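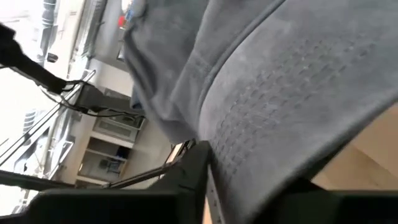
Section 4. Sorting and Folding Soft Clothes

Welcome to what most of our customers tell us is their favorite part of the Domport home laundry guide! Take your time with this one. A good fold begins well before the first crease, and a few quiet minutes spent getting your table and your pile in order will make the rest of the evening go much more smoothly.

Before you begin

You will want a flat, clean table at a height that lets you stand up straight. Wood is lovely for this, as long as the surface is smooth and has no splinters to catch on knits. Wipe it down and let it dry completely.

Caution: Never fold or stack clothes near a lamp that is switched on. Unplug any lamp that shares the table and let the bulb cool first.

4.1 Setting up the pile

1. Bring your clean, dry clothes to the table and set them toward the back, to one side. Keep the middle and front clear, so you have room to spread out a whole garment at once.

2. If you have a small stand or a low stool, feel free to rest the pile on it. It keeps the clothes off the tabletop and saves your back a little bending (your back will thank you by July).

3. Check where your cords are. A thin cord lying across the wood can slip under a sleeve and get folded right in with it, so gather it up and move it out of the way before you start.
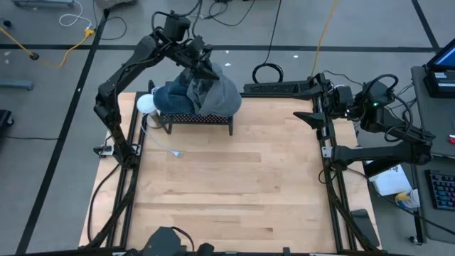
4. Separate denim from softer fabrics. Heavy blue jeans and a soft gray top can share a pile while they wait, but they should be folded one at a time and stacked apart, with the denim on the bottom.

4.2 Lifting and opening a garment

5. Take the top garment by a gathered edge and lift it slowly, straight up. Let it hang for a moment so the deeper folds can fall open under their own weight.

6. Find a long seam and follow it with your fingers. Seams are your best guide to which way a garment wants to lie, especially when one side is smooth and the other is bunched into pleats.

7. Lay the garment face down and smooth it from the center outward with the flat of your hand.

Note: If the fabric has a textured or printed patch, smooth around it gently and try to keep your main crease off it.

4.3 Need a hand?

Write to Jinlong Jiang at the Domport help desk, Starncombe, and mention guide number 823. The fold patterns for shirts and sweaters start on page 19, and those for pants on page 20.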